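Clorkitau Home Repair Fund
Progress report to the Oberholzer Trust
Sep 24, 2025

The second grant payment reached us in May, and we have had a wonderful few months with it. When we last wrote, the waiting list in Sarkthorpe was longer than the list of homes we had finished. It has now flipped the other way, and we could not be happier to tell you so!

Since the grant began we have completed work in 135 homes. Most of it is small and quick: a dripping faucet, a loose stair tread, a back door that will not shut in winter. The average job still comes in under the 300 dollars we put in the application, and the money left over has gone straight into bathroom lighting and grab rails, which people ask for more than anything else. Older residents tell us over and over that a good light on each side of the mirror matters more to them than new tile or paint, and we have changed our standard bathroom visit to put lighting first.
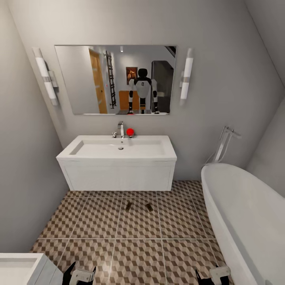 One resident on the north side of Sarkthorpe wrote to us after her visit: I had given up on that bathroom. I was brushing my teeth by the hall light and telling my daughter it was fine. Your crew came in the morning and by lunch I could see what I was doing again, and they fixed the fan while they were up there. Please tell whoever pays for this that I said thank you.

So, thank you. We pinned her letter up in the workshop, and it has been joined by several more.

Training has gone better than we dared hope. We planned for eight trainees and took on 11, as the first open evening filled the room and we did not want to turn away people who were so keen. They learn basic carpentry, simple plumbing and how to seal a house against drafts, and they spend one day a week out on visits with an experienced worker. Two have already been offered paid jobs with local contractors. We are sorry to lose them and very proud of them (and both have promised to come back for the winter weatherproofing push).

The new piece of work this year is pest proofing. It was not in the original plan, and we are grateful that you let us move part of the materials budget to cover it. The older rows in Sarkthorpe share attics and crawl spaces, so a gap at one end of a row becomes a mouse problem for every household along it. We now treat a row as one job wherever the neighbors agree. The crew seals pipe entries with steel wool and caulk, fits brush strips to the doors, and leaves a few traps and a one-page guide on where to set them. Keeping traps along the walls and away from children and pets is the first thing on the page.

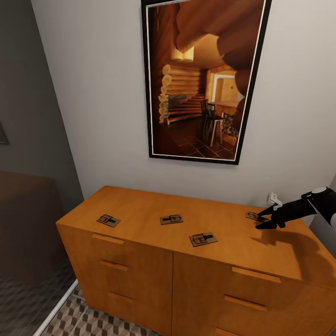 Does sealing a whole row cost more than treating one house at a time? Per home it costs less, mainly through buying materials in bulk and making one trip where we used to make several.

A few things have been slower. The Lurnex booking system took longer to set up than we were told, and for a while we ran it next to the old paper diary, with some double bookings as a result. Those have stopped. The van also needed a new clutch, paid for out of our own reserves and not charged to the grant.

Spending is on track. Materials are slightly over, wages slightly under, and we expect both to even out once the winter visits begin. Full accounts are attached separately in the layout you asked for.

Over the next six months we want to finish the remaining rows by the canal, start a second training group, and print the pest guide in larger type - several residents have asked for that. We would love to have someone from the Trust join us on a visit day. Bring old shoes, and let us know a week ahead so we can check with the households.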